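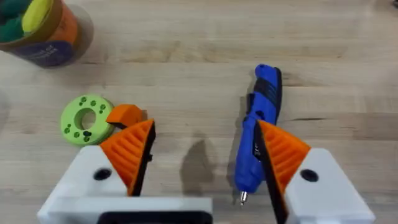 Running a Fixed Distribution Point for Shelter Kits

Grisetti Relief Logistics — field procedures
Last revised 13 Apr 2020

Scope

This procedure covers one-day distributions of shelter kits from a fixed point after a cyclone or flood. It assumes that the assessment has been completed, that a household list exists, and that stock is already held at a forward store within a half-day drive. It does not cover food, cash or vouchers, which have their own reconciliation rules. Door-to-door delivery is in the separate Sultana River annex.

The procedure replaces the version used at Grurneck in March. The main changes are to the token series, the layout of the exit lane and the handling of unlisted households.

What you need before you start

Household list, printed and on one offline device
Tokens, serial numbered, in sealed bundles of 100
Waybill in triplicate
Stack cards, one for each stack
Tally sheets (Tremano form D) and complaint slips (Tremano form F)
Rope or barrier tape, stakes, a mallet
Indelible markers and stamp pads
Shade tarpaulins for the queue and the verification desk
Drinking water and cups, plus handwashing stations for both entry and exit
First aid kit
Loudhailer with spare batteries

Check the loudhailer the night before.

Step 1. Select the site

Choose open, level ground with two separate openings, one for people arriving and one for people leaving. School grounds, sports ovals and market yards are usually suitable. Avoid places of worship unless the whole listed population uses them without difficulty.

Trucks need their own approach. A vehicle must be able to enter, unload and turn without crossing the queue. Where the ground is soft, walk the truck route first and probe it with a stake; a loaded vehicle bogged at the gate will close the site for the day.

Confirm the walking distance from the furthest listed settlement. If any household would need to walk more than 2 hours each way carrying a kit, split the distribution or arrange transport for that settlement. Record the decision on the site sheet.

Get written permission from whoever controls the land. Verbal permission is acceptable in the first week of a response, provided it is noted with the time and the position held by the person who gave it.

Step 2. Fix the kit contents and weigh one

Open one kit at the store and check it against the packing list. The standard kit contains tarpaulins, rope, fixings and a basic tool set. Contents vary by supplier batch, so read the batch number on the bale and compare it with the waybill.

Weigh the complete kit. Write the weight on the site sheet and on the information board. If it is too heavy for one adult to carry over the distances found in Step 1, arrange porters or handcarts and add them to the staffing plan. Older people, pregnant women and people with disability are served by porters in every case.

Do not break kits to make stock go further. If there are fewer kits than listed households, refer back to the response coordinator for a prioritisation decision before any token is issued.

Step 3. Issue tokens

Tokens are issued in the settlements on the day before distribution, never at the gate. Each token carries a serial number, the settlement code and a time slot. The serial number is written against the household on the list at the moment of issue.

Open one bundle at a time. Return part-used bundles to the bag with the last number issued written on the wrapper. Unissued tokens are counted, signed for and locked up with the waybills.

Time slots are one hour long. Load each slot to no more than the verified capacity of the site. At a site with 2 verification desks and trained staff, start with 100 households per slot and adjust after the first hour. A site that has not been used before should start lower.

Tell each household:

— what the kit contains, and that it is free
— the time slot and the gate to use
— who may collect on their behalf, and what that person must bring
— how to complain, including how to do so without speaking to distribution staff

Leave a printed notice in each settlement, in the languages spoken there. Read it out as well.

Step 4. Lay out the site

The layout is a one-way path. Mark it out with stakes and tape on the afternoon before, in this order:

Entry gate. Token check only. No list is held here.
Waiting area. Shaded, with drinking water and handwashing. Mark standing positions on the ground so that people are kept apart; current health instructions on spacing override the spacing shown in older site plans.
Verification desk. Token matched to list, signature or thumbprint taken.
Collection bay. Kit handed over, token retained and cancelled.
Checking area. An open space past the bay where people can open the kit and raise any shortage before leaving.
Complaints desk. Beside the checking area and out of hearing of the collection bay.
Exit gate.

Keep a clear lane 2 metres wide along one side of the whole path. It is used for porters and for medical evacuation, and nothing is stored in it.

Stack kits in the collection bay in blocks of 10 so they can be counted at a glance. The gap between blocks must allow a person to walk through with a kit. Stock stays on pallets or a groundsheet. Put up a stack card for each stack and update it at every movement.

The information board goes outside the entry gate, where it can be read without joining the queue. It shows the kit contents, the kit weight, the eligibility criteria, the time slots and the complaints contact.

Step 5. Assign staff

The minimum team for a site with 2 desks is 9 people:

Site manager (1)
Entry gate (1)
Queue and waiting area (1)
Verification (2)
Collection bay (2)
Stock tally (1)
Complaints (1)

Porters, drivers and security are additional. The site manager holds no other role. The person on stock tally does not hand over kits, and the complaints desk is not staffed by anyone who took part in the household assessment.

Women should be present at the verification and complaints desks. All staff sign the code of conduct before the briefing, wear identification and leave personal bags outside the collection bay.

Hold the briefing on site and walk the path from entry to exit with the whole team. Agree on the stop signal, which is given by the site manager only, and on the route each person takes if the site has to be cleared.

Step 6. Receive the stock

Where possible, unload before the entry gate opens. Count kits off the truck against the waybill, with the driver and the stock tally clerk both counting. Differences are written on all three copies and signed by both before the truck leaves.

Set aside any bale with torn wrapping or cut strapping. It is opened by the site manager, checked against the packing list, and either released or marked as damaged. Damaged kits are not distributed, even where a household offers to accept one.

If a second load is expected during the day, close the collection bay while it is received. The queue is told why and for how long.

Step 7. Distribute

Open at the published time. Serve by time slot, then by order of arrival within the slot. People who need priority are taken straight to the verification desk along the clear lane, together with one companion.

At the verification desk:

1. Take the token and find the serial number on the list.
2. Ask for the household name and settlement. Do not read these out first.
3. Obtain the signature or thumbprint.
4. Stamp the token and return it.

At the collection bay:

1. Take the stamped token and cancel it with a marker across the serial number.
2. Hand over one kit.
3. Call the handover to the tally clerk, who marks form D.

At every hour, the tally clerk compares cancelled tokens, marks on form D and kits remaining. The three must agree. If they do not, stop the bay and recount before the next household is served. Small differences found within the hour can generally be traced; at the end of the day they seldom can.

Step 8. Handle unlisted households

Some people will arrive without a token. Do not send them away at the entry gate, and do not issue a token. Direct them to the complaints desk, where form F is completed with household details and the reason given for omission. Hand over the tear-off slip with the reference number and the date by which an answer is due.

Lost tokens are treated in the same way, except that the complaints desk may confirm the household against the list and issue a replacement slip signed by the site manager. The original serial number is struck out at both verification desks before the slip is honoured.

Step 9. Close and reconcile

Close the entry gate at the end of the last slot. Everyone already inside with a valid token is served.

Count the remaining kits, including damaged ones. Kits received, less kits distributed, must equal kits remaining. Complete the reverse of form D and have it signed by the site manager and the tally clerk. Bundle cancelled tokens in serial order and seal them with the signed list.

Return stock goes back on a new waybill. Do not amend the inbound one.

Remove all stakes, tape and packaging, and collect discarded strapping from the checking area. Photograph the cleared site and send the photographs with the site sheet.

Records to file

Site sheet, signed list, form D, all form F copies, inbound and return waybills, and cancelled tokens. Household lists contain personal data and travel in a locked box. Delete the list from the offline device once the receiving office confirms the paper copy.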